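Pinces : le gros livre rouge tranche

Trumside, fin de banc d'essai. Deux pinces en lice, la Drorkemetti et la Flusis, et un atelier à Cáceres trop petit pour tout le monde. On avait promis 853 prises, on n'en est pas là. Café froid, tournevis introuvable.

Fitriani Lumbantobing ne veut plus de cubes en mousse. « Un cube, tout le monde l'attrape. Donnez-moi un manuel d'anatomie. »

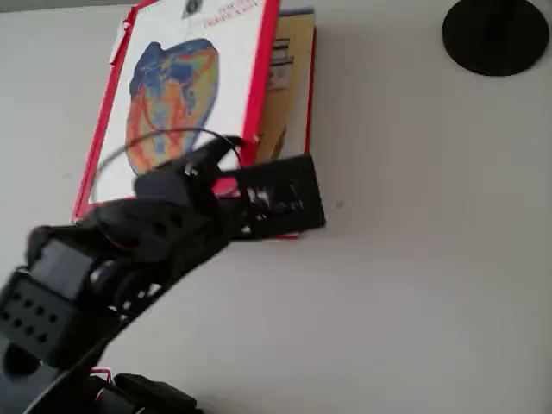
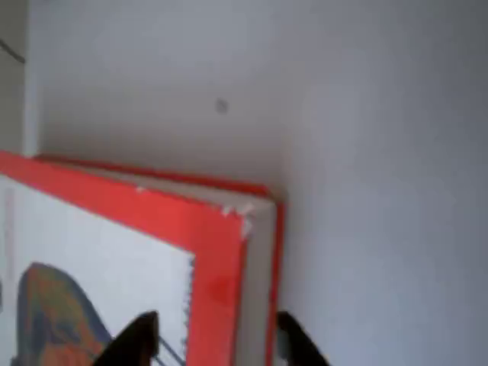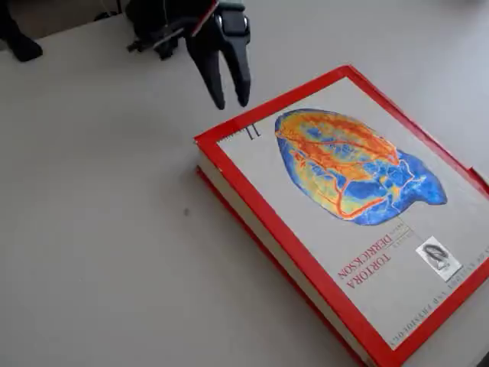
Le manuel à couverture rouge, sous trois angles.

Verdict provisoire : la Flusis serre mieux, la Drorkemetti se règle plus vite. Côté caméras, la vue au poignet sauve les approches en biais, la vue large rate la tranche dès qu'il y a un reflet. Le controleur, lui, perd la liaison toutes les 8 minutes. Agaçant. Correctif promis depuis juillet, toujours rien reçu.

Prochaine étape, changer les mors et tout recommencer. Fitriani a déja commandé les vis.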